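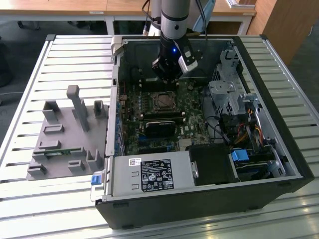 Leave the paste until the board has been looked at properly, was the advice from the Flistbridge repair list, and do not trust a socket because it looked fine last year. A second reply said the same thing at greater length and added that the supply should be tested under load before anything else is bought. I have decided to follow both, in that order.

Saturday, late. State of the tower as of this evening: side panel off, lying on its side on the white slatted table, cooler not fitted, socket exposed with its retention frame in place. Expansion card still in its slot below the socket. Drive still in the lower bay. I had meant to take both out before tea and did not.

Symptoms, for the record, as I will have forgotten them by next week. Machine starts, runs for between one and 3 minutes, shuts off without warning. No error on screen. Restarting at once gives a shorter run; leaving it for an hour gives the full three minutes. This points to heat. The old paste had gone hard and came away in flakes, with a bare patch towards one corner. That would account for it, but I have been wrong about this machine before. In June I replaced a perfectly good memory module on much the same sort of evidence.

Cleaned the base of the cooler with alcohol and a lint-free cloth. Two passes. The fan turns freely by hand, with a slight roughness at one point in the rotation. Fan is a Huttunen, rated at 3000 rpm, and I have never heard it reach that. Will run it from the bench supply tomorrow and listen.

Power supply next. It is the silver one that came with the case, and I have left it where it is for now. Read the label with the torch and copied the figures into the notebook. Removing it means undoing the cable run, and I tied that run too tightly when I last had the case open. I should like to avoid cutting ties until I am sure it has to come out.

Dust: moderate. Worst behind the front panel, where it had formed a felt. Used the soft brush, then the hand blower. Did not use the vacuum cleaner.

Screws: 8 from the side panel and cooler together, all in the lid of the jam jar. One of the panel screws is a replacement with a coarser thread and binds on the last turn. Ordered a bag of the right ones from Fondonby along with a tube of Flernon paste. The shop's confirmation gives order number 291 and no delivery date.

Plan for tomorrow. Card out, slot contacts inspected, card back. Drive out and checked in the other machine; copy the photographs off it whatever the result. Load test on the supply. If the rails hold, fit the cooler when the paste arrives and run for an hour with the panel off, noting the temperature every five minutes.

Rain since four. Bench lamp flickers when the kettle is on, and I must look at that socket too.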